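Flukodthorpe's PC-stripping cell is back in one piece

14 shares | 6 comments

Good news from the Galleo workshop in Flukodthorpe! The two-armed cell that practises taking old desktop computers apart is running again after its biggest service yet, and the crew who look after it are delighted with how it has come back.

Maëlys Le Goff and Kacper Dudek had both arms off their mounts in the second week of the shutdown, checked every joint, changed the grease and put new pads on the gripper fingers. The cell had done 3000 hours when they began. Next time they plan to step in at 2000, as two of the wrist seals were further gone than anyone liked.
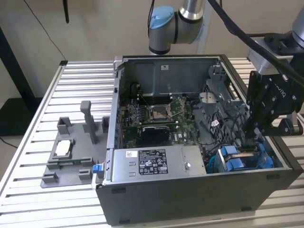 Setting the cell up again took longer than the greasing. Each arm has to be taught where everything sits before it can be trusted near a computer, and Dudek does this slowly, by hand, with a pot of tea going. The slotted aluminium table helps enormously: the grey printed fixture can go wherever the rails allow, and it now stands to the left of the tower, with a white square part sitting in its pocket. The tower itself lies on its side with the panel off, and the gripper comes down on the right, over the fan shroud and those bright blue drive carriers. "The shroud is my favourite bit," says Le Goff. "Lots of ribs, lots of ways to get it wrong, and cables all round it!"

A full check of both arms now takes roughly 30 minutes each morning, and Ryszard Brzozowska has written it all up on one laminated sheet so the late shift can do it too. Spare finger pads are on order from Wultberg. Eliseo Orozco is already asking for a second fixture, and Dudek has started drawing it.

6 comments | Share this story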